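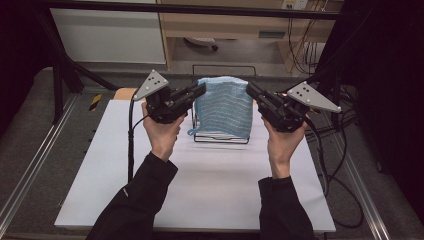

Is the Trovance kit worth keeping past the trial? For cloth work, so far, I'd say keep the grippers and argue about the price of everything else.

January, 9:40 pm. Writing this fast before I forget the lot.

Towel on the rack all afternoon. Light blue knit one, both grippers, one in each hand, one either side of it. Squeeze, lift, fold over, let go, hang it back. Then again. Wrists sore but less than with the Jano pair, those were nose heavy and I used to hold my breath the whole time without noticing. Trovance sits further back in the palm. Big plus. Should put that near the top of the review and not bury it like I did last time.

Minus: cables. Still. The leads off both of them go wandering and I kept feeling a tug on the right just when I was trying to be gentle. Left one better. Maybe it's how I routed them? Try over the shoulder tomorrow, with the velcro straps, if I can find the velcro straps.

Jaws are nice on cloth. They don't chew it. Thin stuff I'm less sure about, had one go with a handkerchief before lunch and it slid out twice, then I got annoyed and put it in a drawer. Need to go back to that when I'm in a better mood. Not fair to mark them down on a bad ten minutes.

Tracking held up better than I expected when I crossed my hands over. The Jano lost me every time I did that. Lost it once today too, when I turned the right plate too far away, my own fault, manual says don't. The manual is good by the way. Short. Somebody who has used the thing wrote it.

Software is another story. Calibration took 2 tries and the second try was exactly the same as the first, except it passed. No message, no clue. Export button is grey until you click something else and come back. Wrote to support at 3, got a reply before 5 from Chrysanthi Zervas, very polite, known problem, fix coming. She asked for the log so I sent the log. She also said the rack exercise is the one most buyers get stuck on and to grab the cloth lower down than feels right. Tried it. She's right, annoyingly. Corner stops curling away from you.

Total is now 751 folds and hangs in the trial folder. Wanted a rounder number but my thumb had opinions.

Money. Trovance quote is for 2 grippers plus a year of the software, and you can't drop the software, I asked. Takács will rent you theirs by the week, which suits a small shop like us a lot more, but I've only handled those at the open day and the trigger felt gritty. Closow never answered my email. Leaving them out of the comparison, I've chased enough.

Things to check before I write it up properly:
spare jaw pads, price and how long to ship
does it run on the old laptop
left trigger clicks, is that normal or just mine
ask Chrysanthi about the warrenty if you swap the cables yourself

Also owe the review by the end of the month and have 5 lines of it. Most of them are about wrists.

Ate dinner standing up. Fingers still making the squeeze shape round the fork. Back to the hankerchief in the morning, then the cables, then call about the rental terms.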